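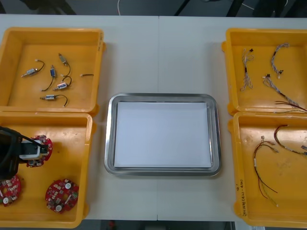

Yellow bins and a steel tray on a white table.

Where things go

Last updated: 8/12/18
Reading time: 6 minutes

Search this blog Type and press enter

I moved in April, from the flat in Tresden to half a house in Mumcombe, and I am still deciding where to put the scissors. I had been in the flat for 12 years. In that time I never once chose where the scissors went. They went in the drawer left of the cooker on the first night, and after that they lived there.

The new kitchen has no drawer left of the cooker. It has a wall there. For the first few weeks my hand went out to the wall every time I wanted to open a packet of rice.

I had read a fair bit about moving before I did it, and most of it was about boxes. Label the boxes, number the boxes, keep a box with the kettle in it. I did all of this and it was fine. The unpacking took four evenings. What I hadn't read anything about was the part afterwards, when everything is out of its box and in a cupboard and you can't find any of it. I don't think I lost a single thing in the move itself. I lost most of it in the fortnight after, by putting it away.

The trouble was that I put things away by what they were. All the tape together, all the string together, batteries in one tub, medicines in another. It looked very good. Then I would need to post a parcel, and the tape was in the hall cupboard, the scissors were in the kitchen, the pen was upstairs and the brown paper was under the bed in the back room. In the flat none of this had mattered, as everything was eight steps from everything else.

So in June I started again, and put things away by what I do with them. Parcels have a shelf. It holds tape, paper, a pen that stays there and a second pair of scissors. I felt some guilt over the second scissors. I was brought up in a house with one pair, and they were my mother's, and you asked. But a pair of kitchen scissors doesn't cost much, and I was walking up and down those stairs with the first pair four or five times a day.

Ha-neul Yeo, who has the other half of the house, came round when I was partway through this and had everything on the floor. She has lived here a good while longer than me. She told me she moved her mugs three times in the first year and then stopped, and that they are still in the wrong place but she is used to it. She also told me the cupboard under the stairs gets damp at the back, so I took the photo albums out of it that evening. I would not have found that out until winter.

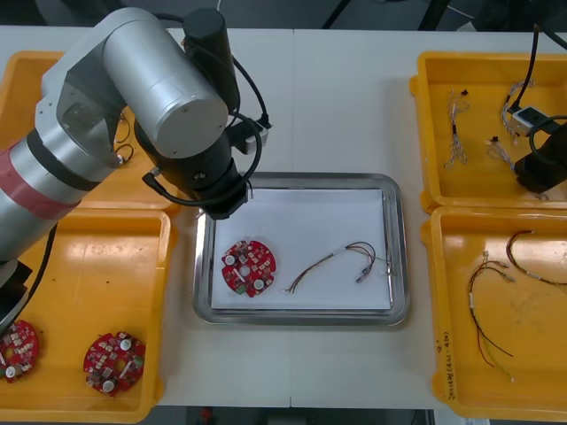

Kitchen worktops were the next thing, and they took longer than the cupboards. Mine is a short one, with the sink at one end, and anything I left on it stayed there: post, keys, a library book, half an onion in a bag. I tried clearing it every night and that lasted about as long as you would think. What has worked is having one tray on it for things that are on their way somewhere else. Mine is tin, with a rim, and I put a sheet of white paper in the bottom, the same as the paper in the steel one on the table there, which makes the small stuff easy to spot. An earring back or a fuse shows up at once on white. On bare metal I miss it, and then I tip it into the bin with the crumbs. I change the paper when it gets tea on it. When the tray is full I have to empty it before I cook, and so far I have kept to that.

The tray came from Sharifi, the hardware shop on the corner by the bus stop, and so did most of the other bits. I went in for picture hooks and came out with the tray, a washing-up bowl and a length of curtain wire. It is a narrow shop with everything hung up to the ceiling, and the man behind the counter fetches it down with a pole. I asked him how he remembers where it all is. He said he doesn't move it. I have thought about that a good deal while moving things.

I should say something about the money. I had set aside 500 pounds for "storage", by which I meant shelving, baskets, matching jars and one of those tall cupboards on wheels that fit beside a fridge. I had a list. In the end I spent a small part of it, and nearly all of that was on plain shelves for the back room. The tall cupboard wouldn't have fitted anyway, as the fridge is up against the door. The matching jars I did buy, a few of them, and I regret them. Flour comes in a bag that tells you what it is and when it goes off. I poured two sorts of flour into two identical jars and threw the bags away, and the next cake was quite heavy.

Some things I have given up on finding a place for. The ironing board stands in the hall behind the coats. The stepladder lies under the bed, and I fall over the end of it now and then. There is a lamp from the flat that looks wrong in every room, and it is currently on the landing, not plugged in. I'm not in a hurry with the lamp.

The address has been a nuisance too, while I am on the subject of things being put in the wrong place. I am at 131 Reltevgate, and Ha-neul has the same number with an A after it, and the post comes to whichever door is nearer to where the van has stopped. We have a hook between the two doors with a bag on it. If I get hers I put it in the bag and she does the same with mine. She set this up with the people who were here before me, and I simply inherited it along with the boiler manual. It is the one bit of organising in the whole house that worked from the first day and I had nothing to do with it. 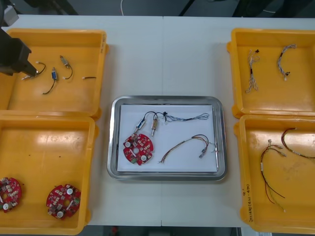 The last job was what my father called the bits. Every house I have known has had bits, and they were always in a drawer, and the drawer always jammed. Mine had come from the flat in a shoebox with a lid taped on, and inside were curtain rings, allen keys, a bicycle lamp bracket, old phone chargers and keys to nothing. I had assumed the answer was lots of tiny compartments, the sort of chest with a label on every drawer, and I went as far as pricing one. I'm glad I left it. A few open boxes do the job better, like the yellow bins in the picture, where the one at the top left just has its wired parts lying loose in the bottom and you can see them all from above. Mine are old ice cream tubs with no lids. One is for things with wires, one is for things that hang other things up, one is for bicycle parts, and the last is for anything I don't recognise. I don't tidy inside them. They sit side by side on the low shelf in the back room, and if I want a picture hook I look down and take one.

The unrecognised tub is the one I look in most. Twice now I have gone to it and known what something was after all. There was a small brass peg that turned out to belong to the bookcase, which had been standing with one shelf sloping since April. There was also a white plastic cap that I think is from the old flat's bathroom, so I suppose somebody in Tresden is missing it. I have kept it anyway.

As for the scissors, the first pair are now on a nail inside the larder door. I had to move the apron to make room. My hand still goes to the wall by the cooker some mornings, mostly when I'm not properly awake, but less than it did. The second pair have stayed on the parcel shelf, apart from one week when they were in the garden.

I still need to do the loft. Ha-neul says there is a water tank up there and a rolled-up carpet that belongs to neither of us. I'll wait until it is cooler, and I will need to get the stepladder out from under the bed.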